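# Dobrar roupa escura com as garras manuais: guia para quem vem da rouparia

Este guia é para as colegas e os colegas da Stendura que passaram, desde março, da dobra à mão para a dobra com as garras manuais. Cada movimento feito com a garra fica gravado e serve depois para ensinar a máquina de dobra Biltinov. Escrevo em português, que não é a minha primeira língua, por isso peço paciência com algumas frases.

Trabalhamos em quartos normais, em cima da cama, com peças pretas de malha ou parecidas.
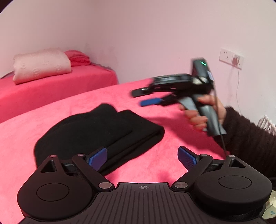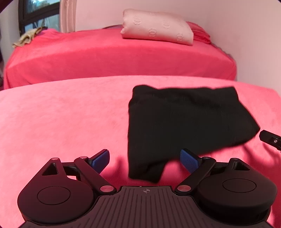
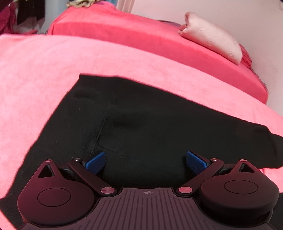
Nas três fotografias aparecem as almofadas azuis dos dedos e a peça preta sobre o cor-de-rosa da cama.

## Antes de começar

1. Estenda a peça na cama e alise com a mão aberta. As costuras ficam para cima, se for possível.
2. Abra e feche a garra 3 vezes, devagar. Se um dedo prende, troque a garra e escreva isso na folha.
3. Ligue a gravação e espere o sinal sonoro.

## A dobra

1. Aproxime a garra com os dedos abertos. A pequena mira da placa central deve apontar para a borda que quer pegar.
2. Feche só o necessário para segurar uma camada. Com tecido preto é fácil pegar duas sem ver, e então a dobra sai torta.
3. Levante a borda, leve para o outro lado e pouse antes de abrir. Não puxe.
4. Com duas garras, uma segura e a outra dobra. No princípio todos mexemos as duas ao mesmo tempo.
5. Se a peça cai, deixe cair e pegue outra vez. Não pare a gravação, as correções também são úteis.

Uma série tem 33 dobras. Depois de cada série faz-se pausa, também quando a pessoa não sente cansaço. O pulso sente mais tarde.

## O que muda no nosso trabalho

Antes contava-se quantas peças cada pessoa dobrava por turno. Agora conta-se a série completa, e a velocidade não entra na avaliação. Para quem dobra depressa há muitos anos, isto é estranho, e eu compreendo: com a garra somos todos lentos outra vez.

A dobra simples vai passar para a máquina, pouco a pouco. A separação, as nódoas e as peças com defeito continuam connosco. Os horários ficam iguais até ao fim da fase de gravação, que são 1033 séries para o grupo inteiro. O que vem depois ainda não está escrito, e já pedi que esteja.

Dúvidas sobre as garras: extensão 153.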